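Products > Handheld Capture > Grippers and Harness > Jadel Paired Gripper Set

Jadel Paired Gripper Set – Guidance for Safe and Repeatable Bench Use

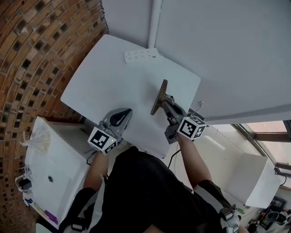

The Jadel set is supplied by Sturkel as a matched pair with harness, marker cubes and cable kit. The notes on this page set out the conditions under which Sturkel supports the product. They apply to seated and standing work at a fixed table. They do not cover use on ladders, outdoors, or near moving machinery, including a powered robot arm in the same cell.

Scope of supply

One left gripper, one right gripper, two marker cubes, one shoulder harness, two trunk cables, one printed checklist. Finger pads are ordered separately. The weight of the pair without cables is 618 g.

Operator and harness

Adjust the shoulder straps before the grippers are connected. Both buckles should sit at the same height. A harness that is level at the start of a session and tilted at the end was too loose, and the recordings from that session should be checked for drift in the head view.

Short or close-fitting sleeves are required. Remove watches, bracelets and lanyards. The operator must be able to put down both grippers and step clear of the table without help. Test this once with each new operator, with all cables connected.

A session may run to 71 minutes of recording, after which the operator rests for at least as long as the site's own rule for repetitive hand work requires. Where the site has no such rule, Sturkel will not approve the installation.

Table and surroundings

Use a rigid table with a plain, matte top. Glossy tops reflect the marker cubes and can produce false detections. Rounded corners are preferred. Keep the working area free of anything that is not part of the task. Items stored on the floor must be outside the path of the operator's feet and outside the cable drop.

Daylight is permitted if it does not fall directly on the cubes. Sites with a window beside the table should fit a blind, or repeat the lighting check whenever conditions change.

Power outlets may be placed at the far side of the table. They must not be placed inside the reach of the fingers during a task, and no liquid task may be run on a table that carries an outlet strip. This last point is the one most often missed in site reviews.

Cables

Each gripper cable must have a free loop large enough for full arm extension. The loop must not touch the floor in a walking area. Do not tape a cable to the operator's forearm. Cables may be clipped to the harness, using the clips supplied – cable ties are not acceptable, as they cannot be released by hand.

Marker cubes

Cubes are calibrated to the gripper they are shipped with. Do not swap left and right. Handle by the edges and clean with a dry cloth. A cube with a scratched or lifted pattern is to be replaced, even where tracking still appears normal. Replacement cubes are part 357, sold singly with a new calibration card.

Finger pads

Pads are available in two profiles. The left and right grippers may carry different profiles if the task calls for it, provided the combination is entered in the session record. Inspect pads for cracks at the mounting end before each session. Do not press a pad flat against the table with body weight; the linkage is rated for hand force only.

Session record

For each session, log:
– operator code (no names)
– pad profile, left and right
– cube serials
– table height
– lighting check, pass or fail
– any dropped gripper, with time

A dropped gripper is recalibrated before further use. Data recorded between the drop and the recalibration should be marked and held apart from the main set.

Standards

The Jadel set has no powered joints and Sturkel does not offer it as a robot or as a safety component. If recordings are later used to drive a robot, the risk assessment for that robot must be made separately by the integrator. Compliance of the handheld set should not be cited in it.

Ordering

Paired set, part 430. Aasen pad kit, both profiles, on request. Service and recalibration are handled at the Grernthorpe workshop. Include the session record with any returned unit.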